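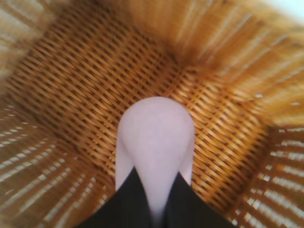
Speaker notes by Rasa Vasiliauskas
Talk: "One Basket per Room" (Farquharson branch library, April, evening slot)

Hi everybody, come on in, there are still seats up front. I'm Rasa, I run the little home shop in Jerndale, and I'm going to talk about baskets for the next 26 minutes. Yes, baskets! I could go longer, my husband has asked me not to.

(Wait for the door. Lights down a bit.)

So the picture you walked in on is the inside of a woven basket, looking straight down. I love this view. We always look at the outside when we shop, and then we live with the inside for years. Look at that honey color, and the little dark gaps between the strands. Those gaps are where your crumbs go, and your hairpins, and every single bead your kid ever owned. If you're storing small stuff, put a cloth in the bottom. An old pillowcase folded in half is fine, I've never bought a liner in my life.

Ask: who has a toy basket at home? (Hands.) And who can see the bottom of it? (Fewer hands, wait for the laugh.)

My rule started when my daughter was in her toy food phase. We had toy food in the couch, in my boots, in the piano bench. I bought these big lidded bins from a place out in Wukison, and they were a disaster, because a lid is one more thing to do and a four-year-old will not do it. Neither will I! So the lids went to the garage and I got one open basket for each room. When it's full, something has to leave the room before anything new goes in. That's the whole system, and I've stuck to it through 2 moves.

(Next slide.)
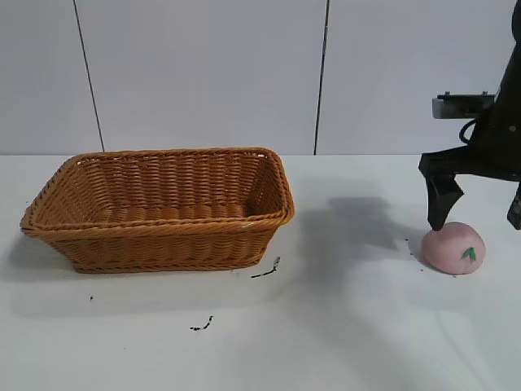 Basket on the left, pink peach on the right, on the table.

OK, look at the shape. It's wider than it is deep, and the sides lean out toward the top, so the opening is a lot bigger than the base. That's what I want for toys. A kid can reach in from any side and you can toss things in without aiming much. Tall narrow baskets look great holding a blanket, but the thing you want is always at the bottom and out it all comes on the rug.

Then the rim. It's a thick one, twisted like a braid all the way around. Run your hand along the rim before you buy, please, and do it slowly. I've taken home baskets that snagged every sweater we own. Corners too – rounded ones like these are kinder to shins.

And I really like it sitting on a white table with nothing inside. When you reset a room, start there. Empty the basket completely, tip it over outside, give it a good smack on the bottom, and then put things back one by one. The peach gets to go back if somebody played with it this month. If not, it goes in the giveaway bag by the front door.

Pass around: the two samples from Pirnudholm, small one first. Remind people the darker one sheds a little.

Cleaning, quick version: soft brush, barely damp cloth, dry it in the shade. Skip the hose on natural wicker. (Somebody will ask about the dishwasher. No.)

Questions until they kick us out at 8. Handouts are on the chair by the coat rack, leave me one!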